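Final Report: Review of the Validia Hand-Held Gripper Kit
Project course, robotics track, group 4

1. What we wanted to find out

Validia rents out a kit for recording manipulation demos by hand. No arm needed, you just hold the gripper and do the task. Our question was simple. Can a student group with no robot of its own get usable demos out of it in one rental period? We also wanted to compare with the Després starter set, but that one shipped late, so only a short section on it (sec. 5).

We did breakfast tasks. Pouring, cup moving, toast, folding a towel. Picked them because everybody in the group can do them without training and because the lab at Grirkomitz already had most of the stuff.

2. Setup

Two hand-held grippers, wide angle camera on each, cables, a charger, a bag of spare finger pads, printed quick guide. Guide is OK but skips the calibration step compleatly. We found that on the support page after losing one morning.

Unpacking to first recording: 90 minutes. Second time we did it, much less, did not write it down.

Table against the wall, dark curtain behind. The first test recordings without the curtain had bad tracking, the wall was too plain and the window light kept changing. With the curtain up it was better. We can't say for sure it was the curtain and not the calibration, we changed both the same afternoon. Should have changed one at a time.

3. Tasks

Pour: pick up bottle, pour into cup, put bottle down.
Cup: grasp the cup, move it to the right side of the table.
Toast: take slice out of toaster, put on plate.
Towel: fold once, lengthwise.

Pour and cup were also recorded together, one gripper each.

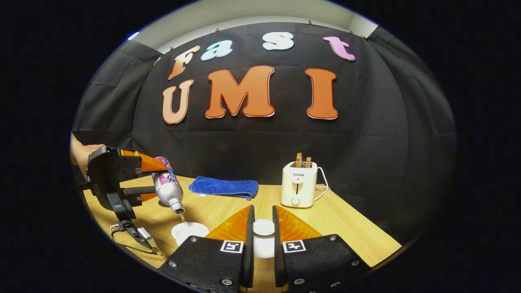

Fig. 1. Pouring with one gripper, second gripper at the other cup.

Pouring was the nicest to do. The trigger has a good range so you can hold a bottle without squeezing it flat. Wrist angle is the problem, you have to tilt the whole tool and with a full bottle that gets heavy fast. After 20 or so takes people wanted to swap.

Cups fine. The soft finger pads give way a bit and then hold. Wide cups are harder than narrow ones, you need to come in straight.

Toast was bad. Slices break if you squeeze, slip if you don't. Crumbs get in the ribs of the pads. Clean them with a dry brush, a wet cloth just made paste.

Towel in between. A thick folded towel is easy to grab, but opening and refolding with one gripper is slow.

4. Results

We recorded 1531 takes over the whole rental, all tasks together. Every take goes through the Pendosum processing script that comes with the kit. It throws out takes where the camera position gets lost.

Kept for pour: 95 percent.
Kept for toast: 33 percent.

The toast number is partly our fault, we moved too fast and got too close to the toaster, so the camera saw almost nothing but toaster. Later takes with slower movement looked better but we didnt split them out in the table. Cup and towel fell between the two, see appendix B for the full list.

Processing runs overnight on a lab desktop. It crashed twice on long file names. Short names, no crashes.

5. Després set

Only had it for the last part of July. Lighter in the hand, stiffer trigger. Hard plastic fingers, no soft pads in the box, and bottles turned in the grip when we tilted them. Not enough takes to put numbers here.

6. Costs and support

Rental price was OK for a course budget. Deposit is high and the department had to cover it. Support answered by email, usually the next day, and sent a replacement cable without asking for the old one back. Spare pads are sold only as full sets, annoying if you wear out one.

7. Would we rent it again

Yes for pouring and pick and place. For thin or crumbly food no, or only with different pads.

Things to fix for the next group:
- calibrate before anything else
- one change at a time when tracking is bad
- tape the cables to the table edge, we pulled one out in the middle of a take more than once
- swap people before the arms get tired
- name files short

Not done: training a policy on the data. It was in the proposal but the time went into recording. The processed takes are on the group drive, folder "kit_final", readme still needs the towel part.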